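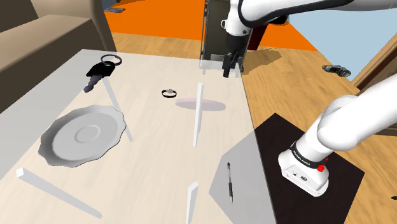
Simulated tabletop used for remote-control practice, with the arm at the far side and the dividers in place.

Recording demonstrations on a cluttered table: should the operator correct mistakes or start again?

Posted in Robot Teaching and Remote Operation
Wed 15 December

Our department is preparing a set of remote-control demonstrations in simulation. The task requires the operator to pick up one named item, such as the key or the pen, and place it on the saucer without disturbing the divider bars. We have two operators and have recorded 80 demonstrations to date. The policy trained on them approaches the key reliably but closes the fingers too early, and it rarely attempts the wristwatch at all.

Two matters require guidance. First, when an operator misses a grasp and tries again, should the recording be kept in full, trimmed, or discarded? Our written procedure currently instructs operators to discard it. Second, is it advisable to begin every recording from the same arm position? The procedure does not address this point, and the operators have adopted different habits.

Replies from persons who have managed a similar collection would be appreciated.

Posted by Hirkeck

Matstead
Member since May

It is recommended that the procedure be amended on the first point. A recording in which the operator misses, opens the fingers, backs away and completes the grasp contains information that a perfect recording does not. A policy trained only on clean attempts has never been shown how to leave a bad position, and it will tend to remain there once it arrives. Such recordings should be retained in full, provided that the correction is deliberate and the task is completed. Recordings in which the operator wanders, pauses at length or pushes a divider bar out of place should be removed.

The early closing of the fingers should be examined separately. Operators working by remote control frequently begin to close while the arm is still descending, particularly when they have only one view of the table. Please replay several key demonstrations at reduced speed and compare the finger command with the height of the gripper. If the two overlap, instruct the operators to come to a short stop above the item, lower, and then close. The stop should be brief. Long pauses are learned as faithfully as any other behavior, and we had to remove a considerable number of our own recordings on that account.

With respect to the wristwatch, please review how the 80 recordings are divided among the items. Operators left to choose will select whatever is easiest to grip. A watch lying on its side presents a narrow target from some directions and a wide one from others, and both operators should agree on the preferred approach before further recordings are made. An assigned list of items for each session is preferable to free choice.

Furkach

We use the same starting position for everything. It works well.

Ivanov

The reply above is correct for a first trial but should not be adopted as a general rule. Our group recorded 1,791 demonstrations of a sorting task from a single starting position, and the resulting policy performed poorly whenever the arm began elsewhere. We subsequently defined 4 starting positions and required operators to rotate through them, moving the items between recordings as well. Performance improved, although I cannot state how much of the improvement is attributable to the starting positions alone.

I concur with Matstead concerning corrections, with one reservation. Please mark each recording that contains a correction at the time it is made. Locating them afterward is tedious, and you may later wish to train with and without them for comparison.

The two operators should also record under the same control settings. If one of them has increased the hand-controller sensitivity, the motions will differ noticeably in speed, and the settings should be entered in the session log.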